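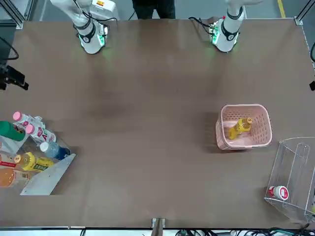 Two arms over the brown tabletop, green lights on.

Zirkley holders' call, minutes for March 2026

I took the notes this time, so if something reads oddly, blame my typing. We had more people on than usual, and I didn't catch everything said in the first few minutes, when two people were talking over each other about the login page. I've left that bit out.

1. Minutes of the last call

Approved with one fix. I had written that the Celska pool "would" move to the new contract, and what was agreed was that it "could" if the audit came back clean. Sorry about that! It's corrected in the copy on the forum.

2. Celska audit

The report is in. There were 3 findings, none of them rated critical. One is about rounding when very small amounts are withdrawn, one is about an admin key that should be moved to the multisig, and the third is mostly a complaint about missing comments in the code (fair enough, I've tried to read it). The developers on the call said the rounding fix is written and needs a second reviewer. The key will be moved before anything else happens.

Somebody asked whether we should pay for a second audit from a different firm. We went back and forth on this for ages. I was in favor, and so were a few others, but the quotes so far would eat most of what's left in the budget until October. In the end we agreed to put the fixed code out for a public bug bounty first and come back to the question next time.

3. Minimum stake

The proposal was to lower the minimum for running a Zirkley node from 2,000 coins to something a newer holder might reach. I like the idea a lot. I got in back when the minimum felt steep but possible, and I don't think I'd start today.

The worry on the other side is that lots of small nodes on cheap hosting will drop offline and slow down voting. One holder had seen this happen on another chain and said it took weeks to clean up the dead ones. Another pointed out that we already have an inactivity rule, we just don't enforce it — which got a bit of a laugh, and then a longish silence.

What we settled on is a shared node instead, run through Lagman, where people can join with 200 coins and split the rewards. The full minimum stays as it is for now. There was some confusion over whether coins in a shared node can vote. They can't in the first version. A couple of people weren't happy with that and asked for it to be written down, so here it is, written down.

Agreed: draft the shared node terms and post them on the forum for comments before we vote.

4. Wallet update

The new Tekero wallet is in testing and I've been using it on my old laptop. Syncing is much faster and the address book finally sorts by name, hooray. The staking tab still shows yesterday's balance until you close and reopen it. Two others had the same thing, so it isn't just me. If you're testing, please back up your wallet file before you install, and send the log with your report. A screenshot by itself doesn't give the developers much to go on.

The phone version is waiting on the app store and we don't have a date.

5. Fees

Short one. We voted to send 15 percent of network fees to the development fund, same as last year. There was a suggestion to let the share move up and down with trading volume, and I think it has something going for it, but we had no numbers in front of us. It goes on the list for October.

6. Anything else

The translated guides are out of date and still point to the old explorer. I said I'd go through the links and make a list of the broken ones (help very welcome).

We were also asked again about the exchange listing. No news, and please don't trust anyone who messages you privately claiming to have some. There's been a fake support account going around that asks for recovery phrases. Report it and block it.

To do before the next call

Second review of the Celska rounding fix — developers
Move the admin key to the multisig — developers
Bug bounty page — outreach group
Shared node draft on the forum — Lagman group
List of broken links in the guides — me

The next call will be at the same hour, and the link will be pinned in the holders' channel the day before.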